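Rechercher un produit... OK

Février - par Majdi Twal
Catégorie : Cuisine > Tri et compostage

Sacs compostables Comora, rouleau de 596

Le sac Comora est fabriqué par Truren pour les cuisines qui séparent leurs déchets chaque jour. La matière est souple, un peu mate, et le lien de fermeture est déjà passé dans l'ourlet. Un rouleau contient 596 sacs, le carton contient deux rouleaux. 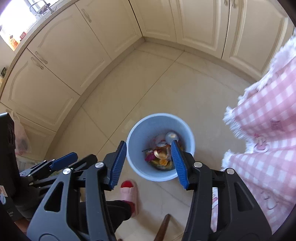

Le sac Comora accepte les épluchures, le marc de café, les fleurs fanées et les restes de repas sans os. Il n'accepte pas le plastique, même en petite quantité. Dans une poubelle ronde comme la bleu clair de la photo, où un emballage transparent froissé est mélangé avec les déchets de cuisine, il faut trier avant de mettre le sac. On rabat ensuite l'ourlet sur le bord - cinq centimètres suffisent.

Conservation : à l'abri du soleil, dans le carton fermé. Nous conseillons de changer le sac tous les deux jours en été.

Références : rouleau seul 1372, carton de deux rouleaux 2746. Le support mural Soliman est vendu séparément. Pour les commandes de restaurants, écrire à Ehab Younis, dépôt Goltamus, avant 16 heures.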